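Chapter 6
Textiles After the Sale

6.1 The Kenton Warehouse

In March, a truck left the town of Mestley with 30 bales of used clothing. Each bale had been pressed, strapped and weighed before loading. The truck went to a sorting warehouse in Kenton, where the straps were cut and the contents spread out by hand. Tsion Asfaw, who managed the sorting floor, kept a record of every bale: its weight, where it was collected, and how much of it could be worn again.

Her records are used throughout this chapter. They show that most of the money in used clothing is made or lost at sorting. A bale bought unsorted has one price per pound. Once it is divided into grades, the best garments may sell for many times that price, while the lowest grade may not cover the cost of moving it.

Sorters at Kenton worked with 200 categories. A new sorter learned the broad ones first, such as coats, trousers, knitwear and household linen. Finer divisions by fiber, season and condition came later. One bale from the March load held 728 pieces, and 12 of the categories accounted for nearly all of them.

Garments that could not be worn again were sold to Ardeleanu, a firm that cut cotton into wiping cloths and shredded wool for padding. Its buyer, Liviu Furtună, paid by fiber content and would not take mixed lots. This gave the warehouse a reason to separate materials that it had once thrown together.
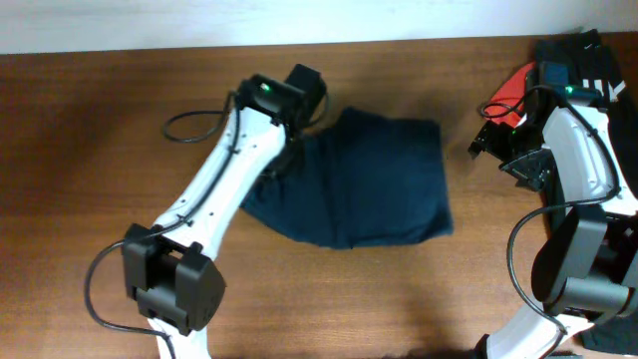
Color matters at this stage as well as fiber. Shredded material that has been kept in one color range can be spun again without new dye, and dyeing is a large part of the cost of making yarn. Dark shades are the hardest to keep apart. Navy and black, like the folded cloth near the center of the table and the pile of clothing at the right, are easily confused under weak light, and a lot that mixes them sells at the lower price.

Key terms in this section: bale, grade, fiber content, wiping cloth, color lot.

6.2 Who Buys Used Clothing?

The market has three main groups of buyers. The first is the local resale shop, which takes small amounts and pays the most per garment.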